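Kiser hair and beauty fair, quick notes

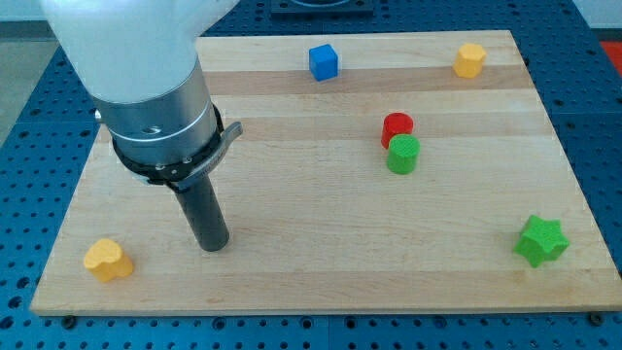
Robot arm over a wooden board, blue table underneath.

Got in at 2, already packed. 226 stands, saw nearly half. Drundum had the longest queue, free fringe trims, didnt wait. Rastogi next door doing scalp massage, 18 quid, worth it, smelt of cloves for hours after. Murano colour demo good but rushed, copper shades mostly, model looked lovely. Bought two combs and a clay mask. Coffee dreadful. Parking worse. Might go again in December, earlier train, flatter shoes, and book the blow-dry class befor it fills up.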